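Redorari Two-Arm Table Cell: Frequently Asked Questions on Setup, Care and Repair

This page answers the questions most often sent to the Wirnik technical support desk by sites that operate the Redorari cell for tableware handling. It supplements the installation manual and does not replace it.

Two-arm cell with tableware at the work table 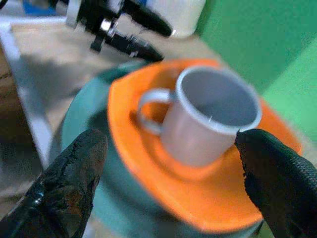
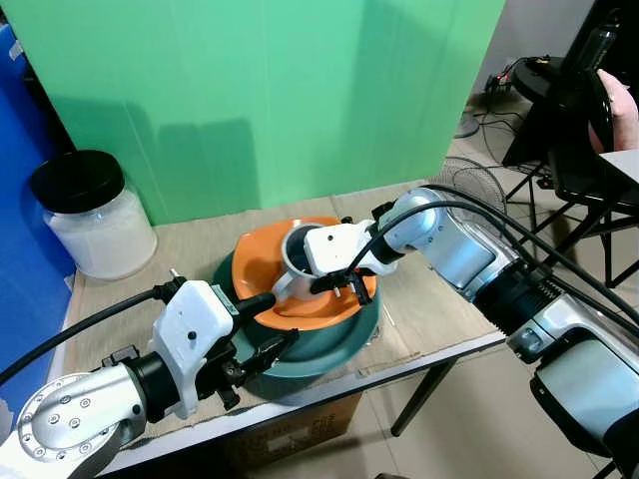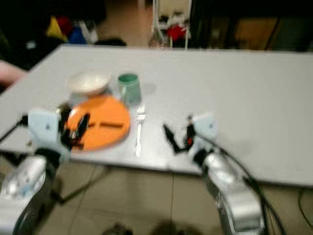
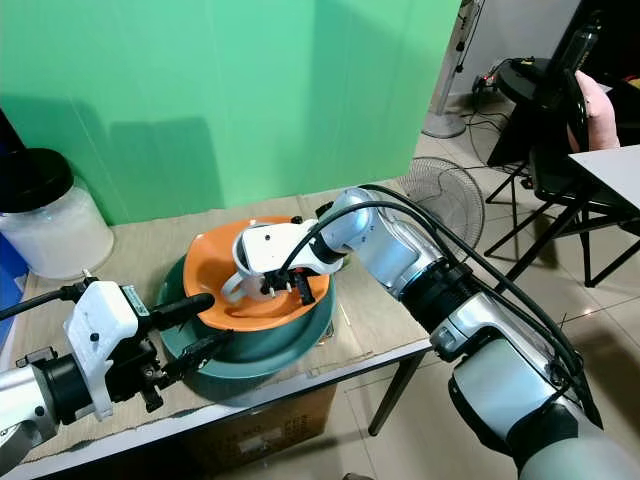

ASTIDBY, Saturday, October 17, 2026

Where should the table stand in relation to the arms?
The front edge of the table must run parallel to the line between the two shoulders. Both grippers must be able to reach the center of the table without either arm being fully extended. Once the position has been confirmed, mark the feet of the table on the floor with tape.

May the tabletop be covered?
Yes. Flattened cardboard is acceptable, as in the second and fourth pictures, and so is a bare top. The covering must lie flat. Raised seams change the height at which a plate or bowl rests, and the height check must be repeated whenever the covering is changed.

Is a backdrop required?
A backdrop is recommended but is not a condition of support. Sites that use one should keep the same color for the whole of a work period. Folds are permitted as long as the cloth does not touch the table.

How should the cables be routed?
Cables run along the outside of each arm, with enough slack at the wrist for a full turn in both directions. Do not pull a loop tight to make it look neater -- most connector faults reported to this desk begin with a cable that was tied too short. Power strips and loose cords on the floor should be kept clear of the operator's walkway.

How often should the gripper fingers be inspected?
Every 7 days in normal use, and after any collision. Look for smooth patches on the contact surface, loose screws and play at the joint. Fingers are replaced in pairs. Fitting one new finger beside a worn one will shift the closing point, and the gripper will push a light cup sideways as it closes.

What should be used to clean the fingers?
A dry, lint-free cloth. A slightly damp cloth may be used for food residue, with the cell powered down. Solvents are not permitted on the contact surfaces or on the wrist camera lens.

The wrist camera view is soft. Does the camera need to be replaced?
Usually it does not. Some blur is normal while the arm is moving. Bring the arm to rest, clean the lens and check the view again. If the view remains soft with the arm at rest, open a service request.

One arm stops short of the cup while the other works correctly. What is the cause?
In most cases the arm has lost its zero position. Run the zero routine on the affected arm only, then repeat the test pick 4 times with a single cup on a plate. Stacked dishes should not be used until the single-cup test has passed.

Can one arm hold a bowl while the other handles the cup?
Yes. The second picture shows the left gripper at the rim of the bowl and the right gripper at the mug. Grip force on the holding arm should be set before the other arm begins to move.

When is full service due?
Every 465 operating hours, or each December, whichever comes first. Full service covers joint seals, wrist connectors, fingers and both arm mounts, and must be carried out by a technician trained at the Saliba workshop.

How long does a repair take?
Wrist housings and grippers are returned within 21 days of receipt. Shoulder and forearm segments are repaired on site by appointment. Please do not ship an arm segment without written approval.

Whom should we contact?
Questions about this page should be addressed to Szu-yu Hsu, Technical Support, Wirnik, Astidby. Please include the serial number of the cell and the date of its last inspection.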